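Piyumi Mridha
17th July

Okay, long thread, because a bunch of you asked how it's going at work with the new arm and I keep typing half an answer and deleting it.

For anyone new: I work the packing and finishing room at Falis. We do small wooden stuff, mostly game pieces and drawer knobs, out of an old building on the Gakumberg road. There were 4 of us on my bench in April. There are still 4 of us on my bench. I'm putting that first since it's what my mom asked first.

What changed is what we do all day. I used to pick up a knob, turn it, look at it, set it in the tray, pick up a knob, turn it. On a big order that was 1337 knobs and then I'd go home and dream about knobs (not a joke, ask my husband).

Now Inus does the picking up. Inus is the arm. The name came printed on the crate and we just kept it, although the night crew calls it Tang, after the shop cat, and I refuse.
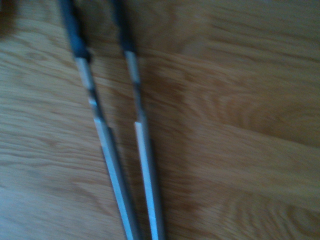 My actual job title now is "cell operator," which made me laugh out loud in the meeting. Mostly it means I load trays, watch, and teach it new parts. The teaching is way more fun than I expected! You move it through the job, you save the spots, you run it slow, you fix the spots. A lot of that is just me squinting at two long skinny fingers over bare wood grain, trying to decide if the gap between them is right for the next part. I got weirdly good at it. My eye for a crooked knob turned into an eye for a crooked grip, I guess.

The first week I hated it though. I'm going to be fair about that. I stood there with my arms folded feeling like somebody's substitute teacher. It dropped things. It would put a knob down so gently you wanted to scream, and then fling the next one at the wall.

And my hands didn't know what to do! 11 years of picking stuff up and then you're just... standing. I started bringing a stress ball. I still have the stress ball.

Good stuff: my wrist. I wore a brace every winter and I haven't touched it in weeks. I also get to sit down sometimes, on a real chair, which management bought without us begging.

Less good stuff: it's quieter. We used to talk the whole shift because your hands did the work and your mouth was free. Now you're watching a screen and listening for a bad noise, and if someone's telling you about their sister's wedding you miss it. We've moved the gossip to lunch. Lunch is very loud now.

Also the target went up. They didn't announce it, it was just on the board one morning, 200 more a shift. I asked about it and got "well, the arm can handle it." Sure, but the arm isn't the one carrying the trays over! We're having a talk about that and I'll let you know.

Pay: 2 of us got bumped up for doing the training, me included. The other two start theirs next month and get the same bump when they finish. I pushed for that in writing and I'd tell anybody else to do the same before the crate shows up.

Somebody's going to ask if I'm scared it'll take my job. Some days, yeah. Most days I'm too busy fixing spot number whatever because a new batch of knobs came in a hair fatter than the last one.

Anyway, break's over, I've got a tray to load. Ask me stuff and I'll answer tonight after dinner.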